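Sorting and storing your cards: questions we hear a lot

What counts as a card?
Anything small and flat that you'd hate to lose — SIM carriers, library cards, the punch card from the bakery. Feven Shiferaw and I started these pages for the Gronddale swap group, and we've never turned a card away for being dull!
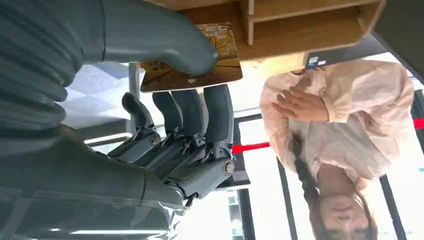 The Notenlow Sorter, Issue 12, page 117

Do I need a special box?
Goodness, no. Mine came from Etach, but plain cardboard with dividers does very nicely.
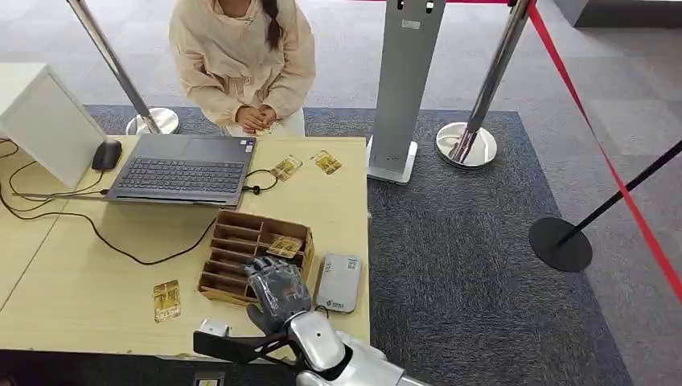 SIM carriers are best kept whole until you need the chip, and I like to give each one its own slot. Clear a good stretch of table before you begin. A gridded cardboard box set right in front of the laptop lets you type up your list as you go, with the cards still waiting laid out flat on either side.

How many will one box hold?
Up to 622, if it's a deep one and you're patient about it.
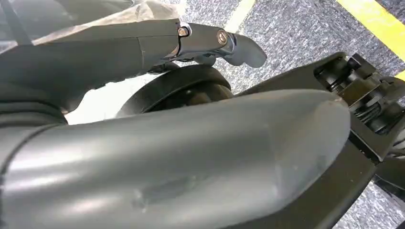 Do leave a few slots free at the back, though, as every collection grows (mine certainly did last May), and shifting a full row is a long evening's work.

Who do I write to?
Parvathi Poduval, Box 1244, Van Dusen.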